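Atelier Husdale, tour de contrôle des montants et du câblage, février

Bon, je reprends la liste là où je l'avais laissée le mois dernier, avec mes remarques au fil de l'eau. Pour ceux qui arrivent : OK veut dire OK, « à revoir » veut dire que je repasse, et « à faire » veut dire que quelqu'un s'y colle avant la prochaine mise sous tension !

1. Pieds et platines
Serrage des vis de platine : OK
Patins réglables : à revoir
Le poste Dunbar boite toujours un peu côté fenêtre. J'ai redonné un demi-tour au patin, on verra bien. Si ça recommence, je démonte et je regarde le filetage.

2. Profilés aluminium
Arêtes vives, bavures : OK
Embouts en haut des montants : à faire
Il en manque 3 sur le poste Cendham, et je suis sûre de les avoir vus dans le tiroir du bas (celui qui ferme mal). J'ai passé le chiffon sur tous les montants et je n'ai rien accroché, donc pour les bavures je suis tranquille.
Équerres d'angle : OK, j'en ai resserré 2 qui tournaient presque à la main, quand même.

3. Attaches et colliers
Embases bien plaquées sur le profilé : à contrôler une par une
Colliers fermés, têtes accessibles : à contrôler aussi
Queues de collier coupées à ras : à revoir
C'est le point sur lequel je suis pénible, je sais. Une queue coupée en biseau, ça griffe l'avant-bras à chaque passage (j'ai encore la marque de janvier). Pince coupante à plat, s'il vous plaît, pas les ciseaux !

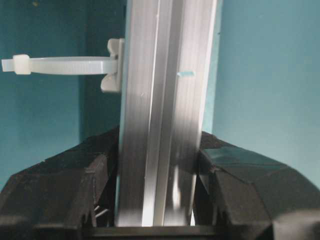 Point 3 : embase blanche sur montant rainuré, avec son collier nylon.

Pour ce type d'embase, je pousse avec le pouce vers le haut puis vers le bas. Si elle glisse, on la refixe, on ne rajoute pas un deuxième collier par-dessus en espérant que ça tienne. Regardez aussi la tête du collier : je la veux tournée du côté où personne ne passe la main.

4. Câbles
Gaines sans pincement ni coupure : OK
Mou suffisant près des parties mobiles : à revoir sur Cendham
Étiquettes lisibles : à faire
L'étiquette 287 est devenue illisible, je l'ai reconnue à sa longueur et c'est tout. Je refais une série à l'étiqueteuse dès qu'on a du ruban. Le bon de commande est parti chez Ivarel, avec les embouts en plus au cas où le tiroir me ferait mentir.

5. Abords
Passage dégagé : OK
Chutes de nylon ramassées : à revoir
Les petits bouts de collier roulent sous les semelles et se coincent dans les roulettes des chariots. Un coup de balai après chaque recâblage, ça prend deux minutes.

Prochain passage le mois prochain, même heure, vers 8 h. Laissez-moi la clé de 4 sur le crochet, je l'ai cherchée partout ce matin.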